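Drawer and cabinet tips I still believe after trying the rest

Every January the same list goes round: rub a candle on it, sprinkle baking soda in it, line it with newspaper. I keep a kitchen and a small workshop, and I have tried most of these. A few work. Plenty are passed along by people who have never owned a sticking drawer.

Wax on wooden runners. This one holds up. Use a plain white candle stub, rub both the runner and the groove, then open and close the drawer a few times. Skip cooking oil – it turns gummy and collects crumbs.

Sanding first. Most tips say to sand anything that sticks. Empty the drawer before you do. Mine was overloaded with pans, and no sandpaper was going to fix that.
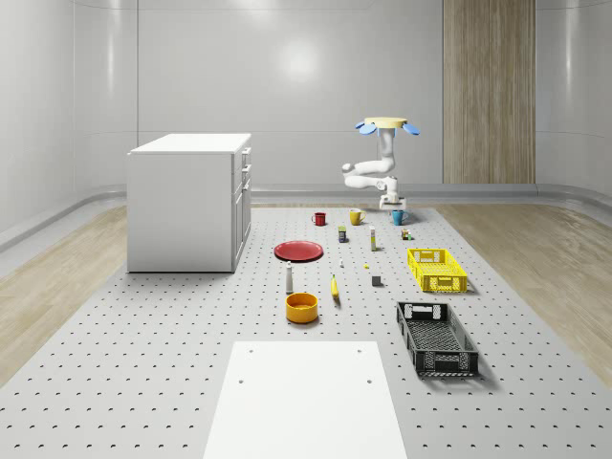
How often do wooden runners need new wax?

Once a year for a drawer you use daily. If it squeaks sooner, wipe off the old wax with a dry rag and start over.

Baking soda for smells. An open dish in a closed cabinet did very little for me in 10 days. Washing the shelf with warm soapy water and leaving the door open overnight did a lot more.

Fancy liners. I bought a roll of Stillden non-slip liner and a roll of the cheap Yook kind. The cheap one curls at the corners. Otherwise I can't tell them apart, and I'd put the difference toward a decent screwdriver.

Loose handle screws. The toothpick trick is real if the screw goes into wood. Dip toothpicks in wood glue, pack the hole, snap them flush and let it dry overnight. For a handle bolted right through the drawer front, forget toothpicks and tighten the bolt. 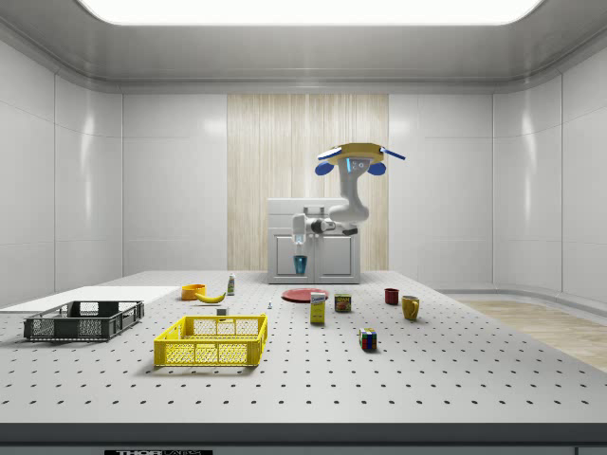
Don't overdo the tightening, either. I stripped one that way and had to hunt for a match. If you do need to sand a painted edge, 400 grit is too fine to take down a high spot, whatever the packet says about a smooth finish. Start coarser and finish with that.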